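Corstead kitchen asks for its crockery back

The shared kitchen at Corstead has lost 13 bowls since October, and Leokadia Śliwiński would like them returned, preferably washed.

Śliwiński, who took over the kitchen rota in the spring, has written to every tenant in the building. Her letter runs to two pages, one of which is devoted to cups. It proposes an amnesty until noon on the last working day of the month, during which crockery may be left on the big white table with no questions asked. Questions will be asked afterwards.

"I am not accusing the second floor," she writes, before mentioning the second floor three more times.

The early response has been modest. A few pieces have come back in pale green and light blue, along with several things that were never on the missing list. Obinna Okoro, whose office is nearest the kitchen, said he had hoped for forks. 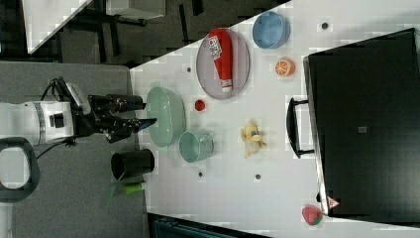 Tenants are also reminded that food is not crockery and that ketchup belongs in the fridge door. Fruit goes in the fruit basket, whole if possible.

A replacement set would cost £100, which would come out of the biscuit money. Svatopluk Ševčík has already objected to this in writing. He suggests that people bring a bowl from home and put their name on it, a system last tried at the Nendberg office, where it ended with 3 bowls and a great many labels.

The sink will be dealt with in a separate letter.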